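Progress report to the Ledley Fund
Loan hi-fi and repair bench, second report
April 5, 2025
Prepared by Annick Carré

Period covered

This report picks up where the November one stopped. It covers the repair bench, the loan stock, the listening room and the money. The grant agreement asks for a note on each, and on anything we expect to change before the final report.

Repair bench

The bench is now running two evenings a week. Most of what comes in is amplifiers with noisy controls, turntables with perished belts and CD players that no longer read discs. The first two are cheap to put right. The CD players are harder, as replacement laser units for older models are either out of production or sold at prices that make no sense for a machine worth very little. We have started keeping scrap players for parts and have told owners plainly when a repair isn't worth doing.

The oscilloscope bought with the first instalment has been used on nearly every amplifier job. Before we had it, faults in one channel were found by swapping parts until the problem went away. That took a long time and used up components. The variable mains supply has also earned its place, mainly for bringing up old valve amplifiers slowly after years in a loft.

One job took far more time than planned. This was a Riviere integrated amplifier given to us by a local family, with a hum on the phono input that came and went. It was eventually traced to a cracked solder joint on the earth connection behind the input sockets. It has been on soak test for a fortnight with no return of the hum, and will go into the loan stock next month.

Loan stock

The plan was to have complete systems ready to lend to people who can't afford to buy, each made up of a source, an amplifier and a pair of speakers. This part is going well. Borrowers keep a system for up to six months and can then hand it back, renew, or buy it for a small fixed sum.

We have settled on the Orkance bookshelf speakers as our standard pair. They are easy to drive, the foam surrounds can be replaced at the bench, and there is a steady second-hand supply. The larger floor-standing speakers we were given at the start have been less useful. They are heavy to deliver and too big for most of the flats they would go to. With your agreement we would like to sell them and put the proceeds towards more of the smaller ones.

Two systems came back damaged in this period. One had a blown tweeter, which we replaced. The other had been left under a leaking window and the amplifier was past saving. We have added a paragraph about damp to the loan sheet, and the person delivering now talks through where the system will stand before leaving it.

A few borrowers have asked whether they can play music from a phone. We have been adding a small Prokero receiver to these systems on request. It plugs into any spare line input. The only complaint so far is that it drops the connection if the phone is taken into another room.

Listening room

The acoustic panels are up on the side walls and the rear wall has been left as it was until we have heard the room with people in it. The carpet has been laid. The echo that made speech hard to follow is much reduced, and bass is more even in the front row of seats than at the back. Moving the back row forward by half a metre helped.

The first open listening evenings have been held. People bring their own records and discs, and we play them on two or three systems from the loan stock so that borrowers can choose what suits them. The evening on speaker placement was the best attended. We will repeat it in the autumn at a different time, as several people said they couldn't get there straight from work.
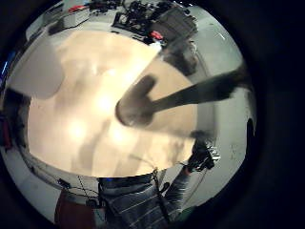

The room still lacks a proper equipment rack. At present the amplifiers sit on a table and have to be cabled up again for each session, which adds half an hour to setting up and has already cost us one input socket. Quotes have been obtained and the rack is the main item in the next spending period.

Money

Spending from the second instalment is as follows.

Test leads, solder and small components: £100
Acoustic panels and fixings: £582
Carpet and laying: £540

The panels cost more than the budget line allowed, because the fixings for a plasterboard wall had not been included in the first quote. The carpet came in under. We have moved the difference between the two lines, as permitted under the agreement, and receipts for all three are attached with this report.

No wages have been charged to the grant. Electricity for the bench evenings is paid out of repair donations.

Changes and risks

The supply of donated amplifiers is uneven. We were offered a great many after the notice in the local paper and hardly any since. The storeroom is full of items waiting to be tested, so this isn't yet a problem, but we will need another appeal before winter.

Electrical safety testing remains the slowest step. Every item has to be tested before it goes out, and only one of us holds the certificate. A second person has booked on to the course and should be able to sign items off by the summer. Until then we are holding the loan list at its present length and telling new applicants to expect a wait – in most cases, six to eight weeks.

Next period

Buy and fit the rack. Sell the floor-standing speakers, if you agree. Clear the storeroom of anything that can't be repaired. Write up the bench notes on the common amplifier faults so that newcomers can follow them.

Please let us have a decision on the speaker sale by the end of the month if possible, as we have a buyer waiting.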